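Humness Movement & Play

About Us

Welcome to Humness! We're a small school for kids (and quite a few grown-ups) who like learning on their feet. We teach floor games, rhythm, beginner dance and what we call "square work," and we do nearly all of it with masking tape, painter's tape, chalk and whatever rolls out of the supply closet. If you've ever played hopscotch until the streetlights came on, you already get most of it.

How we got started

Freya Rowbotham was teaching third grade and had a class that couldn't sit through a math lesson after lunch. One afternoon she taped a number grid on the floor and had everybody jump their answers. It got loud, it got silly, and they learned their sevens! She kept at it, other teachers asked for her layouts, and before long she was running a Saturday-style program out of a church hall with Fredy Mamani, a dancer who had been teaching rhythm to beginners with almost exactly the same squares.

The two of them signed the lease on our current rooms with 15 families enrolled. Today we have 200 students across all our classes, and the youngest groups still start with the same jumping game Freya used on day one.

What we do in class

Every class begins in a square. You find one, you stand in it, you say hello to the people in the squares near you. From there it depends on the group. The little ones play Islands (the carpet is the sea, obviously) and Post Office, where you carry a beanbag from one square to another without stepping on the tape. Older kids make up their own step patterns and teach them to each other, and we love watching how bossy and how generous they get when it's their turn to lead.

Our adult group, the Slow Steppers, uses the squares for balance and turning practice. Maribel Ñahui leads it and picks the music, so expect a lot of cumbia. New people are always welcome, and you can come in socks.

Our library of layouts

We keep our floor plans in binders, and there are 70 of them now! Some are simple rows, some are spirals, and one is a giant snail that takes the whole room and most of a morning. Teachers from other schools are free to borrow them. Send us a note and we'll lend you the binder you want, plus a roll of tape to get you going.

Our rooms

The Ellberg Room is the big one with the wooden floor and the piano. It's where we hold dance classes and the family show each June, and yes, it echoes.

The Indovari Room is carpeted and much quieter. We use yellow tape in there, which stands out beautifully on the dark gray, and we like to set the squares a little crooked and well apart so you have to look before you step.
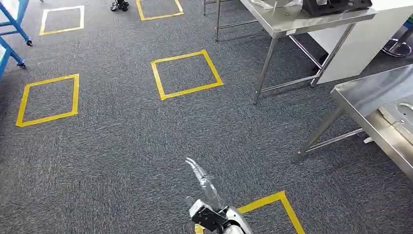

The people

Freya Rowbotham, founder. Teaches the five-to-sevens and Jump Math.

Fredy Mamani, co-founder. Rhythm, beginner dance, and the snail.

Maribel Ñahui, adult classes.

Yolanda Cabrera, front desk and enrollment. Ask her about sibling places, trial classes and lost water bottles.

Come try a class

Your first class is free, and parents are welcome to stay and join in (please do, it's more fun). Wear something you can bend in. Call the front desk at extension 445 or stop by before any class and Yolanda will show you around.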